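Skadstead Gripper Trials
Gallery: good practice for hand-held collection in homes

This page supports the Skadstead working rules for recording household tasks with hand-held grippers. It is meant for people who already have a gripper and have read the rules once. The notes cover setting out, handling and stopping, in the order in which they come up during a session. Clause numbers refer to the current issue of the rules, dated Thu 5 February. The July issue is withdrawn and should not be used for new sessions.

The rules apply to any room in an ordinary dwelling. They do not apply to the bench rigs at Denolport, which have their own sheet.

Setting out

Clause 4 deals with the work surface. A household table may be used with its usual cloth. Patterned cloths are allowed, and a site should not swap them for plain ones in order to make the objects easier to pick out. The cloth must lie flat where the objects are placed. If it moves under the fingers during a trial, stop, straighten it and start the trial again under a new number.

Thin objects such as sticks, straws and pencils are set out in small bundles with clear space between one bundle and the next. Bundles may lie at any angle. The operator should not line them up with the fingers before starting, as this removes the part of the task that is most useful to record. Sticks that are split or have loose splinters are taken out of the set.

Background items stay where the household keeps them. Counters need not be cleared. Papers with names or addresses on them, screens and family photographs are moved out of view, and the session sheet records that this has been done.
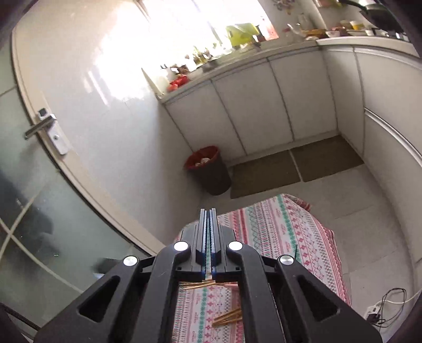

Thin wooden sticks in two bundles on a patterned cloth, with the gripper fingers over the table. Kitchen setting, clauses 4 and 6.

One reader at Brunton writes that the clause on bundles is too loose. Their sites were setting out sticks so tightly that the first grasp nearly always took the whole bundle, and the session sheet gave no way of telling this apart from a planned multiple pick. They would like the intended number of sticks per grasp written down before the trial starts, and a grasp that takes more than that marked as a fault even when the sticks reach the right place.

The first part of this has been accepted. The session sheet now has a box for the intended pick, which may be filled in as "one", "several" or "whole bundle". The second part is still open. At present an overfull grasp is noted in the remarks column and the trial is kept.

Handling

Clause 6 covers the approach and the grasp. Bring the fingers down at a steady pace and close them fully on the object before lifting. Do not press the fingertips into the table to get under a thin object. If a stick cannot be taken from above, tilt the gripper and come in from the side.

The free hand stays off the table during a trial. It may be used between trials to put objects back. A dropped object is left where it falls until the trial has been closed, including when it falls on the floor.

Grip pads are checked at the start of each session and again at the halfway point. A pad that has lifted at a corner is replaced. Caps and screws are checked by hand for looseness, with the gripper set down. Sites using Skilen pads should note the batch on the session sheet, since wear differs between batches.

Floor and cables

Clause 9 requires a clear standing area and a clear path to the door. Power strips and trailing cables on the floor are kept out of the path the operator walks. Loose mats are checked for slip before the first trial. No session is run with a hob in use.

Stopping and keeping records

A session runs to 73 trials or until the operator reports a tired wrist, whichever comes first. Trials are not made up later to reach the number. Around 2,000 trials are needed before a site's results are compared with those of other sites, and a site below that level is listed as provisional. Skadstead's kitchen set stands at 656 and is listed in that way.

Faulty trials are marked and kept. They are deleted only where clause 11, on privacy, requires it, and the trial number is not used again.

Remarks on the rules should give the clause number and the issue date.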